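Search this guide Go

Setting up your shelving bay
Posted in May by Rehema Waweru
Filed under: Vestden shelving > Dry goods > Setup and stocking

Section 4. Stocking boxed snacks

Finish Section 3 before you load anything. Both boards must sit flat in the frame with no rocking at the corners.

1. Wipe each board with a dry cloth and remove any old labels from the front edge.

2. Decide what goes on each shelf. Mixed brands go on the upper shelf, one brand to a column. Keep the lower shelf for a single brand that you carry in quantity.

3. Load from the back. Push the first box in until it stops, then bring the rest of the column forward, front panels facing out.

4. Stand tall boxes upright. If a box will not stand by itself, put it behind one that will.

5. Leave a finger's width between columns so a box can be lifted without dragging the one beside it.
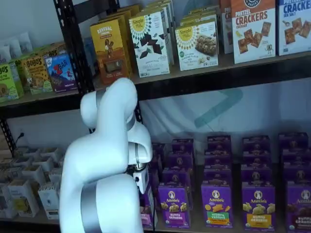
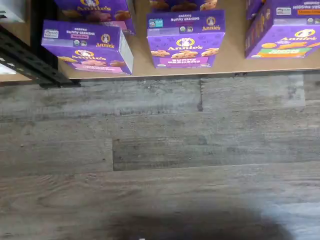
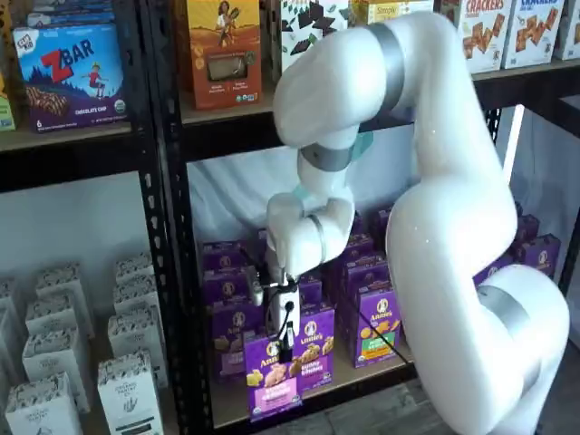 Annie's boxes on the lower shelf.

6. Square up the front row. A box that hangs over the front edge or sits at an angle should be pushed back and turned to face forward.

7. Check the row behind it. When the front box is taken, the next one should be pulled up to the same line.

8. Fit the price strip last. Use order code 484 for the wood boards. The steel boards take a different clip (see Section 6).

Note: Pouches do not hold a line the way boxes do. Lean them against the back of the upper shelf, or move them to a Grondix bin if you have one.

Note: Do not sort by flavor until the whole bay is full. Flavors in the same range often share a box color, and it is easier to read the fronts once they are all facing you.

CAUTION: Do not stand on the lower board to reach the upper one. Use a step.

CAUTION: Keep the slots in the uprights clear. Tape or hooks left in them will stop the brackets from seating when you next change the shelf height.

To change the height after stocking, empty the shelf completely and go back to Section 3, step 10. Two people are needed for the wider boards.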